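Sweeping up sounds like the dullest job you could hand a robot, and I could have watched it all afternoon! At Wirkix, the operator wears a headset and holds a controller in each hand, and the robot copies every tilt of the wrist. One arm takes the broom, the other the dustpan, and each go is saved as a lesson. They had 612 of them by May, and the best last 11 seconds. 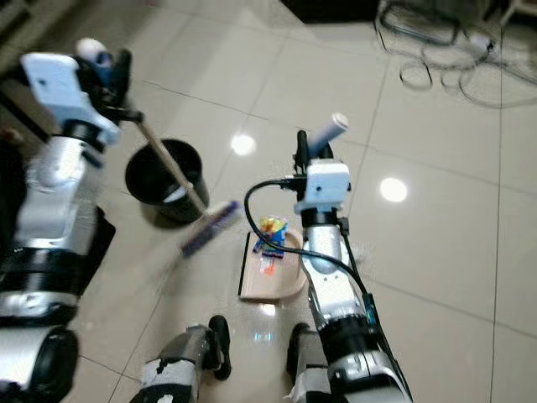
One operator told me that the hard part was slowing down, as a rushed stroke teaches the robot to rush too. New starters get a morning on plain floor before any of their runs are kept.

Next comes wiping tables, at the Yakubu site, where the arms can also be led through a job by hand. I've already asked for a turn.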